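Home Build notes Evaluation Back issues Write to us

How to rerun someone else's dish-rack result before you believe it

By Princess Manalo
December 10, 2020

The Gevside paper says a two-arm policy learned from demonstrations can move a plate from an open tabletop into a wire rack, and the number everyone repeats is 20 successes out of 20. I have no quarrel with the authors. I do have a quarrel with the 20. We spent most of September trying to get the same figure on our own bench at Femdale, and what follows is the procedure we ended up with. It works for any tabletop task where a policy is judged by a person watching it and writing down yes or no.

You need a working policy, two arms, a camera that doesn't move, and a second person who did not train the thing.

1. Write down what success means

Do this before the arms are powered. The paper says "plate placed in rack." Placed how? Our first sheet had a plate leaning on its neighbor marked as a success by one of us and a failure by the other, and we were both sure.

Our wording, after some arguing: the plate stands between wires, both grippers are open and clear, and it is still standing when the arms are back at rest. A plate that gets there with help from a human hand is a failure. So is a plate that pushes another dish out of its slot. If you want partial credit, write the stages down as separate columns (reached, gripped, lifted, over the rack, released) and never add them up into one score.

2. Fix the start positions on paper

Most of the flattering numbers I have seen come from this step. The operator sets the plate down "at random," which in practice means wherever it worked last time. Hands learn too.

Draw the table on squared paper. Mark the start positions with a random number list, including ones you don't like, and place the plate from the drawing. We tape nothing to the tabletop itself, as tape shows up in the camera view and the policy may well be using it. If your surface has a pattern, mix up where the plate sits on it. A network that has learned a vein in the marble will look very clever until you turn the top around.

Rotate the plate as well. A printed plate has an orientation and a plain one doesn't, as far as the camera is concerned.

3. Decide what else is on the table

The training set from Gevside always has the rack in one place. That is allowed, but then the claim is about one rack in one place. Run the test in blocks:

Block A: rack where it was in training, same dishes already in it.
Block B: rack where it was, different dishes.
Block C: rack moved by the width of a hand.
Block D: as A, with an unfamiliar plate.

That makes four blocks. Do 30 trials in each. Yes, it is slow. With 20 out of 20 the true rate could still be well under 90 percent, and a couple of bad afternoons would show it. Shuffle the blocks together if you can stand the resetting. We couldn't, and ran them in two sittings with the order swapped, a compromise I'm not proud of.

4. Keep the trainer out of the room

I mean this literally. The person who trained the policy knows which starts are hard and will lean toward the stop button on those. The second person reads the next position from the list, sets the table, starts the run and steps back. They stop it only for a collision or at the time limit. Set the limit in advance and print it on the sheet.

Every started run counts. If a cable snags, that is a failure with a note beside it. You may report the count with and without hardware faults, but the one without goes second. Look over the cable loops at the wrist and elbow before the session starts and then leave them alone — retying between trials changes the robot you are testing.

5. Score from video, later

Have the second person score from the fixed camera with the block names hidden. Then have somebody else do it again. Where the two disagree, keep both scores and print the disagreement. The Verschueren scoring sheet is fine for this, though I'd cross out its "near success" box with a thick pen.

6. Compare against something dull

A scripted motion with a known plate position is the least you should run. Ours did better in Block A than I had expected, and this cooled the room a bit. If the learned policy doesn't beat a script when the plate moves around, you have an expensive script.

What we got

Block A was close to the published figure. Block B slipped a little. In Block C the arm kept going to where the rack used to be, with great confidence, and I stopped calling the method "general" in our notes after that. Block D was mixed, and I would not draw a line through it. The Zurnatitz version of the code has a correction for camera offset which may help with C. I haven't seen it tested by anyone who didn't write it.

Does this sink the paper? No. It shrinks the sentence in the abstract. Two arms picking up a plate and racking it from demonstrations alone is still a decent piece of work, provided you say which plate, which rack and which table.

The bench, with the floral plate on the left and the rack toward the back on the right:

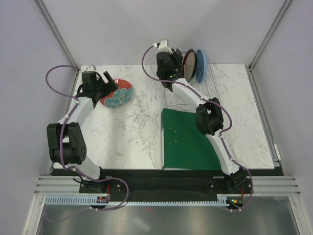
Vol. 2, No. 4, p. 30

Filed under: Manipulation / Replication / Two arms

3 comments

gripperjaw
We ran your step 4 and lost a fifth of our successes overnight. Thanks, I suppose.

T. in the basement lab
Not sure I agree on cable snags. If I'm testing a policy, I want to know about the policy. Two numbers side by side, neither one first.

P. Manalo
One of them has to be on the left of the page, and people quote the one on the left.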